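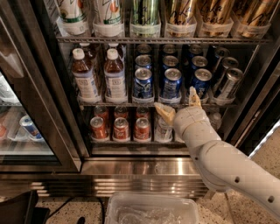 10/12/20

Kombucha batch 18, second ferment. Okay, the ginger one is finally fizzy!! I opened a bottle over the sink (learned that lesson in March) and got a good steady hiss, no geyser. Split the rest into 5 bottles with Grostier caps, because the Villa ones leak, and moved them all to the cold shelf. Ayanda Nel says it's still too sweet and wants less sugar next time, maybe 80 g a jar. I kind of like it sweet? Will try both. pH strips are down to the last few, so whoever's ordering, please add some. Starter jar smells fine, a little cheesy on top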